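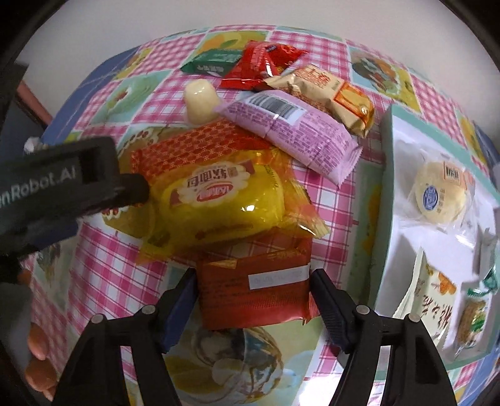

Two seconds of recording before the fingers close is worth more than ten seconds after, wrote one reader at Nugroho after our last item on hand-held grippers, and she asked whether we had ever tested this or only believed it. We had only believed it. In the past weeks the manipulation group at Jirnar has tested it, and the result is partly on her side.

The task was snack packets on a patterned cloth: take one packet from a group of packets that lie close together or on top of each other, and put it to one side. A person does this with the hand-held gripper, the camera on the gripper records it, and a policy is trained from the recordings. Later the same kind of fingers are put on the arm and the policy has to do the work alone. We chose packets because they are difficult in an honest way. The wrapping shines, one packet covers the edge of another, and a flat packet and a plump one ask for a different approach of the fingers.

We collected 502 demonstrations. From these we made three training sets. The first one kept every demonstration complete. In the second one we cut away most of the approach, so that the recording begins when the fingers are already near the packet. In the third one we kept the approach and cut away the part after the lift. Everything else stayed the same, also the training time.

Each policy then had 100 trials on the arm, with packets which were not used in the recordings. The policy from complete demonstrations picked the right packet and put it down in 81 trials. Without the approach it fell to 40. Without the last part it was 77, and most of the lost trials were packets released too early or too high.

So the approach matters very much for this task, but we cannot say "two seconds" or any other number. When we looked at the failures of the second policy, a large part was not a bad grasp at all. The fingers went to a neighbour packet, or they came down between two packets and closed on both wrappers. Our explanation is that the person already decides during the approach from which side to come, and this decision is not visible any more when the recording starts late. It is only an explanation for now.

Colleagues at Wesetti repeated the comparison with 300 demonstrations of their own and a plain grey cloth. Their difference was smaller, but in the same direction. It may be that the busy pattern under our packets makes the approach more important, as the policy has more to ignore. We did not separate these two things, and we should have done it from the beginning — the cloth was simply the one on the table when we started.

A practical remark for those who record with us: please do not press the start button when you are already above the object. Begin with the gripper at resting height, move at your normal speed, and do not correct a bad approach by stopping in the air. A stopped gripper is learned as well. We found several policies that waited above the packet for no reason, and the recordings showed the same waiting.

The next round will use the Jiron fingers, which are narrower, and two cloths, one plain and one printed. Recording is planned until May. The cutting script and the list of trials are in the shared folder, including the failed ones, with a short note for each.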